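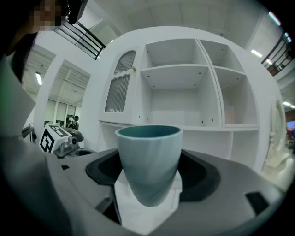
Figure 1. The light blue cup, with the white shelving unit behind it.

Putting Away the Good Cups: A Report on One Cabinet
Grellska Housewares Project, 1/15/25

Background
Our group was given the crockery topic after the refrigerator topic went to people who answered their email faster. The question was simple enough: how should a shared kitchen store cups so that they survive until June? The kitchen at Drarau had lost seven since the start of the year, and the official storage policy was a sticky note.

The cup
We settled on one type for the whole study. It is ceramic, slightly flared at the rim and narrower at the base, with a faceted outside and a darker teal-blue inside. The flare is pretty and also a nuisance. Cups shaped like this nest a little way into each other and then jam, and the person who wants the bottom one always wants it right away.

Wrapping
Van Rooij, the second-hand shop that sold us the set, suggested newspaper. It left grey smudges on our hands and on everything we touched after that. We changed to plain white paper and had used around 200 sheets by the end, a good share of them on practice. One folded sheet under the base was enough for a cup going on a shelf. Cups going in a box got a second sheet over the rim.

The cabinet
White paint, wood, and a tall door with an arched top and ribbed frosted glass. The glass is kind to untidy people. It is less kind to anyone looking for a cup, and our first trial was mostly opening the door to check. The knob is small and round and sits high up, so shorter members of the group developed opinions about it.

Results
Stacks of 4 were too many. Single rows took up more room but no cup was chipped in the trial, apart from one dropped in the sink, which we have filed under dishwashing. The Bristorine shelf liner stopped the sliding and smelled like a new shower curtain for longer than we would have liked.

Limits
We had one cabinet and one kind of cup. Mugs with handles are a separate problem and we would like it to go to another group.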